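Prerkurham Repair Evenings Are Back, and This Time There Are 41 Tables' Worth of Ideas

6 December 2025

Good news for anyone in Prerkurham with a wobbly chair or a toaster that won't stay down – the winter repair evenings are back at the old Lustgate hall, and they're bigger than ever!

The first session drew 41 sign-ups, the most since the evenings began, and the line for the sewing machines went right out into the hallway. People brought lamps, bike wheels, a music box, winter coats with stuck zippers and one very handsome wall clock that had been silent for 30 years. (It's ticking again, and the owner did a little dance by the coat rack.)

Ragnvald Boström, who runs the woodwork corner, was still gluing chair legs well after closing time. "I love it when someone walks in saying it's only good for the dump," he said. "Give me some clamps and a cup of coffee and we'll see about that."

Everything is free, though there's a jar by the door for spare parts. You sit down with a fixer and do the job together, so bring whatever you know about the thing and be ready to hold a screwdriver. Each visitor can bring up to two items. Big appliances have to stay home, sadly, as the stairs at Lustgate are narrow and the elevator is out until spring.

New this season is a swap shelf run by the Motaung hardware store, where you can leave the odd hinges, knobs and hooks that pile up in kitchen drawers and pick out something you need. By the end of the first evening it had been emptied and filled up all over again. The store is also lending a set of hand planes, so the woodwork corner can finally take on sticking doors, provided you can carry yours in.

There's a home improvement strand, too. Clorow, the tile and flooring workshop on the canal, will be giving short talks on regrouting, patching a cracked tile and picking a grout color you won't regret. Expect plenty of chat about brick-pattern walls, which seem to be in every second kitchen in town right now.

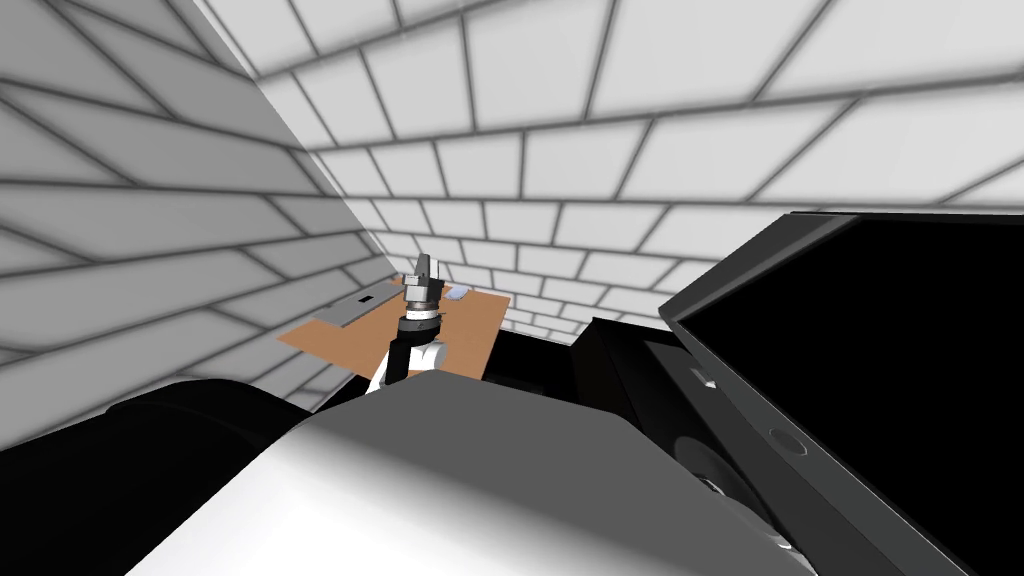
White tiles in a brick pattern with dark gray grout, in a computer-rendered room.

The next evening is later in December, with doors opening at six. Sign-up sheets are at the library desk and at Motaung, and sewing spots go fast, so get your name down early if you have a coat to mend. Soup will be on again, and Boström has promised to bring his cardamom buns!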